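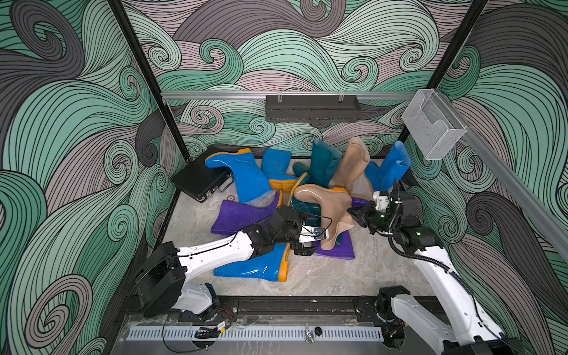 Rubber boots in blue, teal, beige and purple, waiting to be sorted.

Why do gumboots keep your feet dry?

Rubber does not soak up water the way a sock or a canvas shoe does. Rain hits the boot and runs off. A tall shaft - the part that goes up your leg - helps keep puddle water from coming in over the top.

How do you sort a big pile?

Start with colour. Put all the blue boots together, then look for a left and a right in the same size. The size is often marked on the sole. Stand each pair up with the toes facing the same way.

If a boot is wet inside, stuff it with newspaper and leave it in the shade. Strong sun can make rubber crack.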